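Section 4: Setting up the shot clock and scoreboard on game night

I've run the table at Brirkwood home games long enough to have made every mistake with the Pellik console, so please read this before you plug anything in. Jarosław Baran checked my steps against the factory booklet and fixed two of them (thanks, Jarosław!).

Before you start

You need the console, the long gray cable, both shot clock units and the horn. Give yourself 12 minutes the first time – it gets a lot quicker after that.

1. Put the console on the scorer's table with the screen facing you and the power switch OFF.

2. Run the long cable to the wall box and push it in until it clicks. If it doesn't click, it isn't in, even if the light comes on.

3. Hang a shot clock unit above each backboard and tighten the side knobs by hand.

CAUTION: No pliers on those knobs, please. We cracked one in August and the replacement took forever to show up.

4. Switch on the console and wait for the five beeps. Don't touch any keys while it's beeping or you'll land in the service menu, and I still can't find my way out of there without the booklet. 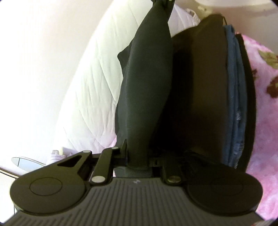
5. Press MODE until you see BASKETBALL. The console remembers whatever was played last, so after a volleyball night you'll get sets and no fouls.

6. Type in game code 800 and press ENTER. That loads our league's period length, the team foul limit and the timeouts all in one go.

7. Start the game clock, let it run a few seconds, then stop it. Both shot clocks should freeze at the same moment.

NOTE: If one of them keeps running, it's on the wrong channel. Hold its reset button until the display blinks, then press PAIR on the console. You may have to do this twice – I usually do.

8. Try the horn once, and warn the players warming up first!

9. Clear the score and fouls with RESET ALL, then set the pregame countdown.

When the Huda and Brzozowska teams visit, their scorers like to test the possession arrow too. Let them press it, then set it back to neutral before tip-off.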